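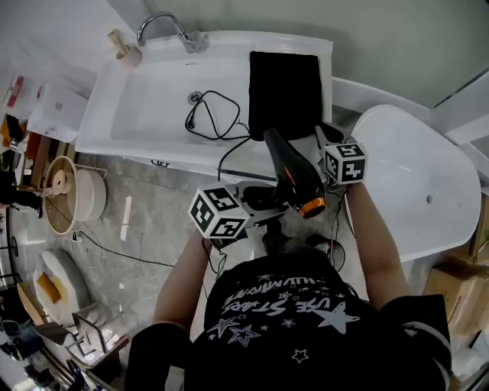
Section 3: Tracing a manor back through the records

Before you start on this section you should have your notebook ruled up (Section 1) and your map of the parish printed out (Section 2). I'm going to use Curnthorpe all the way through, partly as it's the village I know best and partly as it has just about every muddle a medieval manor can throw at you. The big one is names. One clerk writes a place one way, the next writes it another, and forty years on you find both in the same roll as if they were two villages. Following a single estate through all that is a bit like following the black cord in the bath, looping by the drain before it trails off to the hair dryer: put your finger on one end and don't lift it until you reach the other. So we work from one end only, and we work slowly!

What you'll need

Your notebook, a pencil (record offices won't let you near anything with a pen), a printed translation of Domesday Book for your county, and the Cilance index if you have a copy. Cilance is the card index of place names I put together with Kaja Siliņa, and it now has 2,234 entries, each with every spelling we've found so far. You can manage without it – you'll just be flicking back and forth more.

Setting up your first manor page

1. Write the modern name of the place at the top of a fresh left-hand page. Leave the right-hand page blank for now.

2. Underneath, write every old spelling you already know, one to a line, with the source next to it. If you don't know any yet, write "none" and carry on.

3. Find the place in your Domesday translation. Look under the hundred or wapentake first and the landholder second. I did it the other way round for years and lost whole evenings to it.

4. Copy out the full entry, including the dull parts about ploughs and meadow. You will want the ploughs later, I promise.

5. Note who held the land before 1066 and who held it in 1086, on separate lines. Don't join them with an arrow. An arrow makes it look as if one man handed it straight to the other, and quite often there was somebody in between.

6. If the entry gives more than one holding in the same village, stop and start a new page for each one. Curnthorpe had two, and I spent a very happy and completely wasted October treating them as one.

Note: a name like Godric or Alwine on its own tells you very little. There were plenty of them. Put a question mark after it until you have a second reason to think it's your man, such as a neighbouring estate or a shared overlord.

Bridging the gap after Domesday

This is the part people write to me about. You have a nice full entry for 1086 and then, very often, nothing at all for a good long while.

7. Turn to the blank right-hand page and draw a line down the middle. Label the left column "land" and the right column "people".

8. Look for charters next, especially gifts to religious houses. For Curnthorpe I had to go through the printed charters of Urken Priory, all 347 of them, and the village turns up in 7. That's a better haul than it sounds!

9. Put each fact in one column only. A gift of a mill goes under land. The witness list goes under people, in the order it's written, as the more important witnesses tend to come first.

10. Work out a rough date for any undated charter from its witnesses and write it in pencil, with "c." in front of it.

11. When you find a new spelling, go back to the left-hand page and add it straight away. Do it before you turn over. You won't remember.

Caution: do not trust a family tree from an old county history until you have checked each step of it yourself. Some are excellent. Others turn a gap of two generations into a father and son without so much as a blush, and once that's in your notebook it gets into everything else.

Caution: check whether the charter you're reading is the original or a later copy. Monks copying out old gifts sometimes improved them a little. Sevim Yazıcı, who read through the first draft of this guide, wanted this one in capitals, but I've left it as it is.

If you get stuck

The place isn't in Domesday. It may be counted in with a bigger manor next door. Check every neighbour on your parish map.

The spelling looks nothing like the modern name. Say it out loud a few times. If that fails, try it in the Kairys tables at the back of this guide, which show the letter swaps the clerks made most often – "th" and "t" especially.

Two people have the same name and the same land. They may well be a grandfather and grandson. Leave both on the page, numbered, and move on.

You've got more notes than you can handle. I have some 3,000 slips of paper in shoeboxes, so I do sympathise. Section 4 deals with sorting them, and you'll want your manor pages next to you when you start it.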